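Letter writing by subscription: your questions, and my doubts

I get asked about letter clubs a lot, mostly by people who have seen an advert for one and want to be told it's worth the money. I've tried two of them, Haretti and Vernell, and I pay for my own stamps. Last updated 6 June 2019.

What is a letter club?
You pay a fee, they match you with a stranger, and you write to each other. That's the whole thing. Some throw in paper and a few stickers. I could find a stranger without help, but I admit I never had.

Will I get a reply?
Maybe. Haretti says every member is "active", and when I asked what active meant I was told it meant they had paid. I wrote to two people in May. One sent back four lovely pages about her allotment. The other has yet to send anything.

How long should a letter be?
Vernell's welcome sheet says 1,000 words. I don't know who has that much to say to someone they've never met. I'd aim for 500 and stop sooner if you catch yourself describing the weather.

Do I need special paper and a fountain pen?
No. The people who say you do tend to have a shop. I bought a pad of Flillus paper after reading how wonderful it was, and my ink went straight through to the other side. A biro and a cheap lined pad will do.

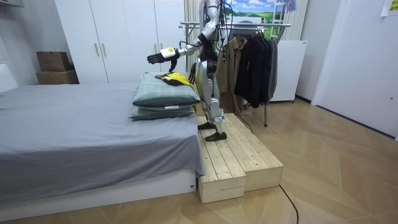 Is handwriting really better for you than typing?
I've read plenty of claims about memory and sleep and stress, usually with no source given. I like doing it – I wouldn't go further than that. If your hand aches, type the thing and sign it.

What about safety?
Ask whether the club forwards your post or simply gives out your address. Vernell forwards. Haretti gave mine out, and it was in the small print, which I hadn't read.

Who is your longest pen friend?
Wakana Chiba, who I met through a note pinned up in the Crichton library. It cost nothing. She numbers her letters, and the latest is 206.

So should I join one?
Try writing to somebody you already know first. If you're still keen after a month, pay for the shortest membership they'll sell you and turn off the automatic renewal.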